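Home | News | Bakery | Storage | Contact

1 Sep 2026
By the Meledell technical desk

Flour storage: changes for September

Flour deliveries to the Virton store now go into the north silo first. The silo holds 3,000 kg and should be refilled when the gauge reads 200 kg. Moisture readings are taken at the lower hatch before each delivery and entered on the stock sheet.
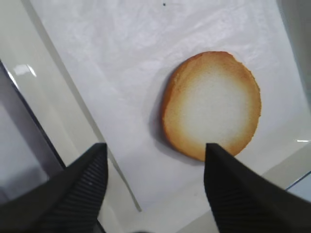 Older flour must be drawn off before a new load is blown in. Mixing two loads alters water uptake, and doughs made across the change can come out slack. Bakers should hold back a little water from the first batch and adjust by feel.

Filter socks have been replaced at Imallow. The part number is unchanged. Spare socks are kept with the hose couplings.

Last updated: 1 September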